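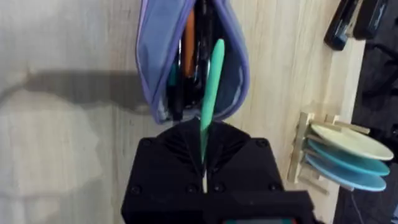
A mint-green pen in the gripper, at the mouth of the pencil case, from the wrist camera.

Putting a pen in a pencil case is a lovely problem. Children manage it while talking to somebody else. For a pair of robot arms it asks for nearly everything at once: finding a thin object, judging which way it leans, steering it into a soft opening and letting go at the right moment. And the opening moves! Push on one side of a fabric case and the other side folds, so the target you measured a second ago has a new shape.

The software taking on that job is called Nanidach, and it comes from a small workshop in Pirkport where I spent a very happy day watching two arms fuss over stationery. It is a control and planning package, with a recording tool bolted on the side, and what I like most about it is how little it pretends to know. There is no tidy computer model of the case. The planner keeps a rough outline of the rim, a guess at where the gap is widest and a score for how far it trusts that guess. When the score drops, the arm slows down and looks again.

Most of the looking is done close up. A camera at the wrist sees the pen and the opening together, so the software can work on the gap between the two and worry less about where either sits on the table. Small errors in the arm's own idea of its position matter much less that way. If the tip is too far left of the opening in the picture, move right. It's a very old idea and it still feels like a magic trick when you see it on a screen. 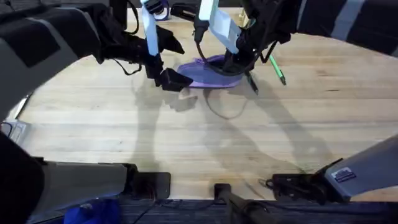

Both grippers at work around the purple fabric, from a camera outside the arms.

Close-up views have an obvious weakness, though. Once the fingers are down in the cloth, they block a good part of what you wanted to see. Nanidach gets round this by keeping a second, wider view running all the time and letting the two argue. The wide view is poor at judging a pen tip but very good at noticing that the whole case has slid, or that one arm is about to stray into the other's space.

That last point eats up more planning time than you might expect. Each arm has six joints in the planner, and every one of them can swing an elbow or a loop of cable somewhere unhelpful. An early version planned each arm alone and checked for clashes afterwards, and it spent half its life waiting politely. The current one, rewritten in January, plans both arms together over a short stretch of time and throws most of the plan away before it is used. Up to 3,000 candidate paths are sketched for a single move. Nearly all are rubbish, and that's fine, as sketching them is cheap.
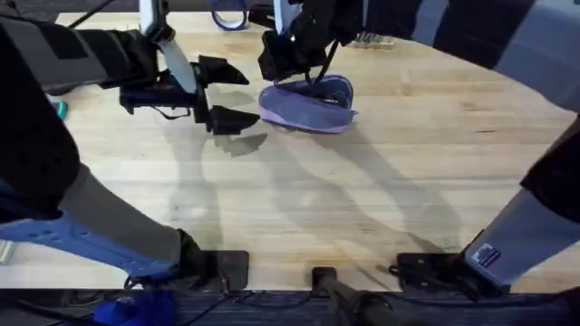 Words and testing notes: the Wustness robotics desk
2021-05-20

Watching the planner's screen is half the fun. Each path appears as a faint line, the hopeless ones fade, and a small bundle of good ones thickens until one is picked. Then the case shifts a little and the bundle wobbles, splits and forms again.

The recording tool, Cronin, deserves its own fan club. It stores every camera view, joint angle and planner decision on one shared clock, and lets you drag back and forth through a run as if it were a film. Stop at any point and it will show you what the software believed just then. I found a bad grasp in under a minute by scrubbing back to where the rim outline had jumped on to a shadow. With older tools I'd have been squinting at text logs until teatime. 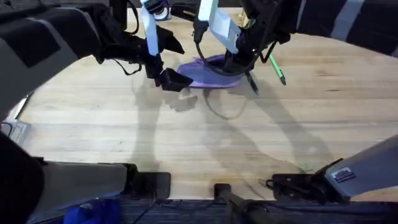
Gripper down on the cloth, with a green pen lying to its right.

Shadows are still a nuisance, by the way. So are folds, which look a lot like edges to a program hunting for edges. The team's answer is to let the arm touch things. A gentle press tells the controller whether there is cloth under the finger or solid table, and the outline gets corrected from that. The force limits are set low, and the controller checks them 1,000 times a second, quick enough to back off before a soft case gets dragged along.

It isn't a finished product. The settings file has 70 entries, several with names only their author could love, and changing the grip speed means changing two other numbers that aren't mentioned anywhere near it. I'd also like to see it try a stiff tin, or a case with a zip that fights back. Zips are on the list for the next version, along with a way for Cronin to compare two runs side by side, and I've already asked for a go when that arrives.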